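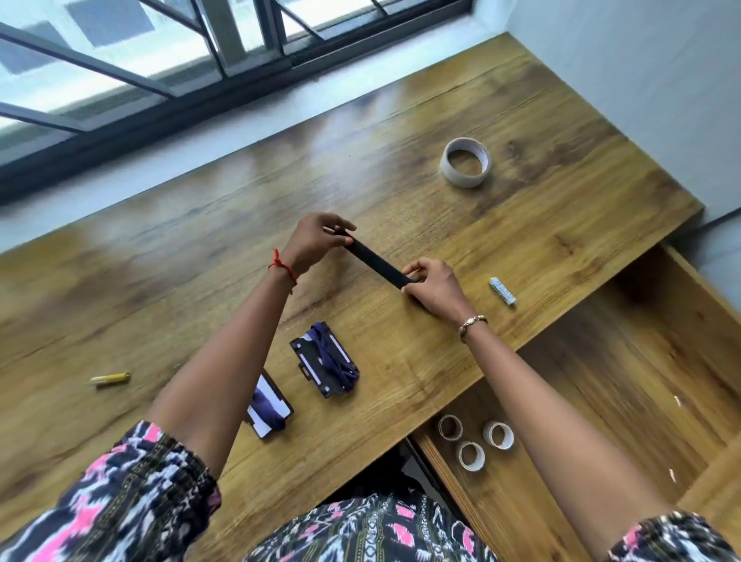 창가 책상 앞에 앉으면 나는 일보다 정리를 먼저 시작하는 사람이다. 마감이 코앞이어도 그렇다. 지난 8월 내내 Gilitz 행사 준비로 정신없이 돌아다녔더니, 가방 밑바닥이며 서랍이며 목에 거는 것들이 한가득 쌓였다. 파란 목줄이 뭉쳐 있는 검은 카드 홀더, 풀, 마스킹 테이프, 그리고 어디서 빠졌는지 모를 검은 끈까지! 끈은 일단 두 손으로 쭉 당겨 본다. 이건 내 오랜 버릇인데, 당겨 보고 쓸모가 떠오르면 두고 안 떠오르면 보낸다. (대개는 둔다. 그게 문제다.)

카드 홀더는 특히 버리기가 어렵다. Brestness 워크숍에서 받은 것도, Ene에서 사흘 동안 걸고 다닌 것도 버리려고만 하면 그때 먹은 점심이며 옆자리 사람 농담까지 줄줄이 생각난다. 그래서 올해는 규칙을 하나 세웠다. 안에 든 카드는 빼서 상자에 모으고, 홀더는 상태 좋은 것만 남기기. 목줄은 미지근한 물에 담가 두었다가 그늘에 널면 꽤 말끔해진다. 말린 다음에는 돌돌 말지 말고 반으로 접어 느슨하게 걸어 두는 편이 좋다. 말아 두면 꼬불꼬불한 자국이 남아서, 다음에 걸었을 때 홀더가 자꾸 뒤집힌다.
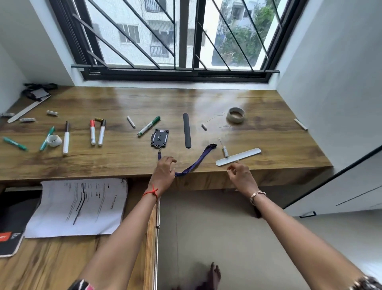 펜 종류는 또 이야기가 다르다. 추억은 별로 없는데 숫자가 무섭다. 몇 해 전 Adura 문구점이 문을 닫으면서 남은 마커를 한 자루에 400원씩 팔았는데, 나는 그날 이성을 잃었다. 색이 예뻐서, 뚜껑 소리가 좋아서, 그냥 싸서 샀다. 지금도 서랍을 열면 그날의 흔적이 굴러 나온다. 요즘은 한 달에 한 번 이면지를 펴 놓고 전부 한 줄씩 그어 본다. 10분이면 끝나는데 이게 은근히 재미있다. 흐릿하게 나오는 것은 뚜껑을 꽉 닫아 하룻밤 눕혀 두고, 다음 날에도 흐리면 미련 없이 보낸다. 페인트 마커는 흔들어서 촉을 몇 번 눌러 본 뒤에 판단해도 늦지 않다.

테이프는 크기별로 겹쳐 두면 자리를 덜 차지하고, 풀은 뚜껑만 제대로 닫아도 수명이 달라진다. 다 아는 얘기인데 나는 매번 풀을 굳혀 버리고 새로 산다. 그나저나 그 검은 끈은 아직 책상에 있다. 공책을 묶어 볼까 싶어서 일단 서랍 맨 앞 칸에 자리를 비워 두었다.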